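Gripper Comparison, Working Meeting 5
Sokport workshop, 2 p.m.
Minutes by the bench group

1. Last month's actions
The replacement screws for the hand-held tool came in. The test log has been moved to the shared folder, where half of it is still missing column headings. Carried over.

2. Ribbed fingers against flat pads
The group went over the first set of runs with the purple ribbed pads fitted to the hand-held gripper. Grostham's sales sheet says a ribbed pad will "adapt to any household item." The meeting did not accept this as a finding. Our own log shows 83 good picks out of the first batch, but most of those were small boxes, and the old flat pads do well on small boxes too. It was asked why we would pay more for a result we already have. The reply was that soft and odd shapes should show a difference. No one could point to a run that tests this properly.

It was also noted that the same person held the tool for every run. A patient hand can make a poor pad look good. Until the pads have been on the Golob arm, the meeting does not want the word "better" used in any report.

3. Camera view
Discussion of the wide lens on the tool. It takes in the whole back row of the blue table, from the keyboard box across to the potted plant, and both pads stay in sight. Against that, straight edges bend badly, and the bottom of the picture is black. One member felt the strong curve would make distance hard to judge near the sides. Another said the software corrects for it - the meeting asked to see that shown on our own pictures before relying on it.

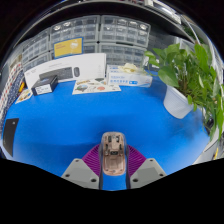 4. Controller
Hirnwood has offered its controller on loan for 15 days. The offer was discussed at some length. Main worry: the loan is too short to find faults that come with wear, and long enough for us to get used to it. The price after the loan is 600 a unit, without support. Agreed to accept, on the condition that the current controller runs the same tasks in the same week. If we can't manage both, we send it back unopened.

5. Test plan
Agreed that the next round will use flat pads and ribbed pads in equal numbers of runs, with the order mixed. Two people will take turns on the tool. Failed picks are to be logged as failed, including the ones where the operator "nearly had it." The proposal to drop soft items from the list to save time was turned down.

6. Actions
- Fix column headings in the log before any more runs go in.
- Write to Grostham and ask what items their claim was tested on.
- Put corrected and uncorrected camera pictures side by side for the next meeting.
- Confirm loan terms with Hirnwood in writing.
- Book the Golob arm for May.

7. Any other business
A request to order a second set of ribbed pads was put off until item 5 has results.

Meeting closed at 3:15 p.m.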